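Trademark dispute over Leladmont

The Leladmont domain case was a dispute over who had the right to run a website under the name Leladmont. 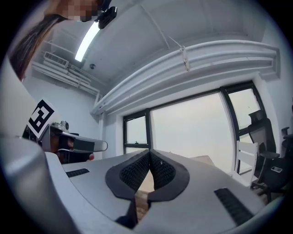
The case began when Nomico, a maker of small workshop tools, asked a domain arbitration panel to hand over an address registered by the hobbyist Banafsheh Ansari. Ansari had been running a lively and wonderfully detailed fan archive there, full of scanned manuals, repair notes and close-up photographs of tool parts. Nomico sold a product line called Leladmont and argued that visitors would take the archive for its own store. Much of the filing dealt with pictures, and with how much a plain close-up can say about who made a thing. The panel took this point seriously, and its reasoning on it is still a pleasure to read!

Background

Ansari registered the address 6 years before Nomico applied for its trademark. The archive carried no advertising and sold nothing. It held 27 scanned manuals at the time of the complaint, many of them long out of print, and readers sent in more every month.

Decision

A complainant in this kind of case has to show three things: that the address matches or closely resembles its mark, that the holder has no real claim to it, and that it was registered and used in bad faith. Nomico won easily on the first. It lost on the other two, as the panel found that the archive was a genuine noncommercial project and that Ansari could hardly have targeted a trademark that did not yet exist.

Aftermath

Nomico did not take the matter to court. The archive added a short notice to its front page, with a link to the company's store, and moved to a faster host run by Amstead. A separate complaint about copyright in the manuals, brought by the publisher Rezaei, was settled in December, and three scans were taken down.

See also: Cybersquatting; Nominative use; Fan site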